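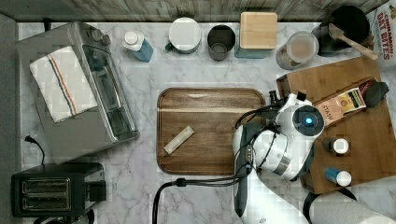 Step 2: Set up your ballot

Once the guest list is settled, make the ballot for your awards show watch party. Keep it to one page. I use 12-point type and leave out the short film categories, which most of my guests haven't seen.

1. List the big categories last, in the order they're usually announced.
2. Give each category a point value. The top 4 are worth 20 points each and the rest are worth 5.
3. Add a tiebreaker at the bottom. Ours is the length of the broadcast in minutes, and the closest guess wins.
4. Print a few extras for people who bring a friend.

Collect ballots before the red carpet coverage ends. Anyone who shows up later can still play, but only for categories that haven't been called.

Step 3: Keep score

Have one person mark ballots during the commercial breaks. Aldana Ojeda does ours with a green pen and reads out the top three names every 90 minutes. If a winner is announced wrong and then corrected on stage, score the corrected name.

Step 4: Prizes

A movie theater gift card works well for first place. Last place picks the film for the next movie night.

Updated 2026-04-02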